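Chapter 4
Surfaces: The Worktop Before the Work

What you will learn in this chapter
How light behaves on a pale, matt surface
Why a plain white top shows up dust, specks and shadows
How to look over a work surface before you set anything down on it
How to write a surface note

Most books about workrooms begin with tools. We are going to begin with the table, and I hope that by the end of the chapter you will be as fond of tabletops as I am! A good flat top is the quiet partner in every job you do in a workroom, from cutting card to sorting screws to gluing a broken cup handle, and it deserves a proper look before anything is put on it.

Pull up a stool, then, and look at the nearest pale table. Look for longer than feels sensible. A white surface is hardly ever one white. Part of it will be warm and bright, another part cooler and greyer, and there may be a soft band of shade that you would have sworn wasn't there a moment ago. 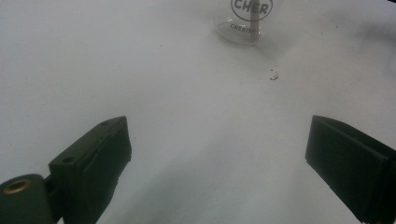 Painters have known this for centuries, and it matters just as much to anyone who works with small parts. The eye judges a thing against what lies behind it. Put a grey washer in a grey shadow and it all but vanishes; slide it a hand's width into the light and there it is again, crisp as you like. Learning where the shadows fall on your own table is the cheapest improvement you will ever make to your work (and it takes a couple of minutes).

4.1 Matt and glossy

A glossy top throws light back in one direction, a bit like a mirror, so you get a hard bright patch that moves as you move your head. A matt top scatters light in all directions. The bright areas spread out and fade gently into the darker ones, with soft edges. For close work a matt top is much kinder to the eyes, and I would choose one every time.

Semeniuk's workroom manual, which many of you will meet in Chapter 9, asks for a matt white top wherever small parts are handled. Dello's older guide prefers pale grey. Both are good choices, and it is great fun to try the two side by side.

4.2 Reading the shadows

Shadows with blurry edges come from a broad light, such as a window on a cloudy day, or from something held well above the table. Sharp shadows come from a small lamp or from an object close to the surface. Your own arms and tools count too, and they will shade the very spot you are trying to see unless the light is well placed.
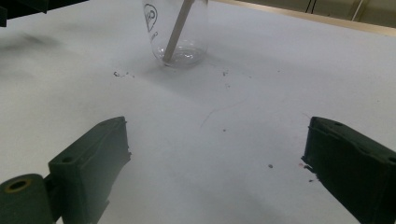
Try it with a desk lamp. Start with the lamp on the same side as your writing hand, then carry it round to the other side and watch the shade of your fingers swing away from the work. Left-handed readers will find that many shared benches are lit the wrong way round for them, so do move the lamp!

Activity 4A: A surface note

You will need a pencil, a sheet of paper and a table with nothing on it.
1. Draw the outline of the tabletop.
2. Shade in the darker areas lightly, leaving the brightest part blank.
3. Mark any specks, scratches or smudges with a small cross.
4. Wipe the table with a dry cloth and check your crosses again.
5. Repeat at a different time of day, on the same drawing, in another colour.

Keep your note in your folder. You will need it for section 4.3, where we lay out the Motisano parts tray and choose the best place on the table for it.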